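Chapter 6
House Style and the Written Record

Learning goals
After reading this chapter, you should be able to explain how a style guide differs from a dictionary and a grammar, describe how a house style is put together, and read an entry in a usage guide with attention to its evidence.

6.1 A dispute over a comma

In July, two editors at the Tullwood Press disagreed over a manuscript on coastal trade. Nia Voyle, the senior of the two, had removed the comma before "and" in every list of three or more items. Preben Norðdahl, who prepared the index, put most of them back. Neither editor had made a mistake. The grammar of English allows both forms, and respected publishers can be found on either side. What the press lacked was a written decision.

The result was a house style, known as the Salline Guide after the building where it was drafted. The first version was 84 pages long and held 453 entries, arranged by letter. Many of them dealt with small matters: whether to write "toward" or "towards," when to spell out a number, how to treat the titles of ships. Others touched on questions that writers on usage have argued over for generations, such as the split infinitive and the use of "they" with a singular noun.

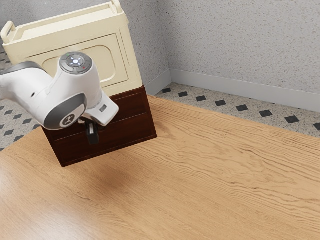 A house style of this kind does three jobs at once. It records choices that have already been made, so that the same question need not be settled again with each new book. It also instructs new staff and outside authors. Finally, it makes a claim about what good writing is, even when its compilers say that they wish only to be consistent. An entry that calls a phrase "clumsy" or "best avoided" passes judgment, and students should learn to notice where such judgments enter the text and what support is given for them.

6.2 Rules, advice, and preference

It is useful to sort the entries in any guide by the force of their wording. A rule uses "must" or "always." Advice uses "should" or "where possible." A preference is often stated without any verb of obligation: "gray, not grey." In the Salline Guide, 126 entries are worded as rules, yet many of these concern matters on which educated writers differ. The strength of the wording tells us how firmly the press wished to be obeyed. It tells us little about the language outside the press.

The distinction between describing usage and prescribing it was introduced in Chapter 2. It will be needed again here, as few guides belong wholly to one type. Section 6.3 compares the entries for "whom" in the Salline Guide with those in an earlier manual by Lloyd, and asks what kind of evidence each compiler had in view.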